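Wedding Styling, Unit 7: Table plans and centrepieces
Last updated: June

Start with the colour sheet. Choose one main colour and one accent, then check both against the venue's linen before ordering flowers.

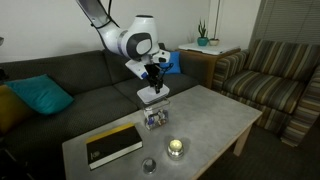 Centrepieces should sit below eye level so guests can talk across them. Keep flames well clear of ribbon and paper. A candle in a short glass holder suits a low arrangement, and so does a clear glass jar with small colourful pieces inside. Put the table number where servers can read it.

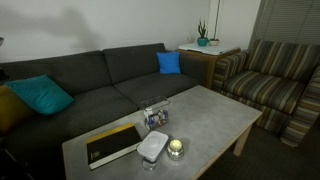
The Nygård plan in your folder seats 49 guests at 7 tables. Draw it to scale before next class – mark the doors, the cake and the head table.

What should be ordered first?

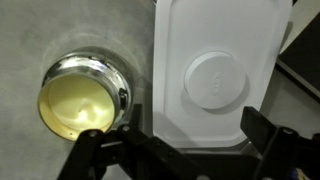
Who confirms the final guest number?
The couple does, in writing, before the caterer's cut-off.

For the first question, order linen ahead of flowers. Hire stock in popular colours goes early.

Comments

Shanti Rana: Is the head table included in the 7?

Lies Maes: Yes, it's table one on the plan.

Emmett Whitfield: My copy is missing the colour sheet. Can I get one at class?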